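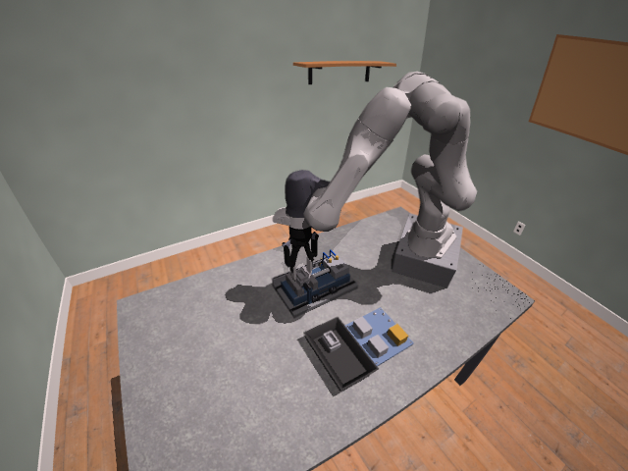

Zorance cell, simulation and pre-run safety check
Checked Sun 20 June, against the Codell sheet, revision 2

1. Fault reproduced before any fix is tried
NO. Gripper closed on a part still seated in the fixture and the arm pulled. Vendor log calls it a "soft stop." I have read the log and don't see what was soft about it. Skiltell says they ran it 2000 times in simulation without a repeat. Fine, but was the grip height the same as ours? The report doesn't say.

2. Force limit set and verified at the gripper
SET, NOT VERIFIED. The screen says 36 N. A number on a screen is a setting. Put a gauge on it.

3. Small parts released cleanly into the bin
OPEN. The sim bin is a plain black tray with low walls, and parts in it behave very politely. Ours has a lip the model leaves out. Tetteh to send a corrected model. Asked for this in February.
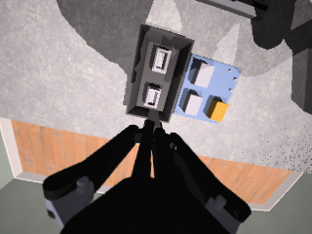

4. Clearance, open fingers to bin wall and block board
FAIL. Sheet asks for 18 mm all the way down. The board sits right up against the bin, so the outer linkage needs checking too, and the sheet only has a line for the fingertips. Added one by hand.

5. Part-present check before the gripper closes
FAIL. It checks that the finger motor stalled. A finger jammed on the fixture also stalls the motor. Same comment as last time.

6. Restart after stop needs a person at the panel
PASS on paper. Not tried with the guard door open. Try it.

7. Root cause accepted
NO. "Operator taught a poor point" is where every one of these reports ends up. The point was inside the limits the software allowed.

Status: hold. No full-speed running until 2, 4 and 5 are closed and rechecked on the real cell.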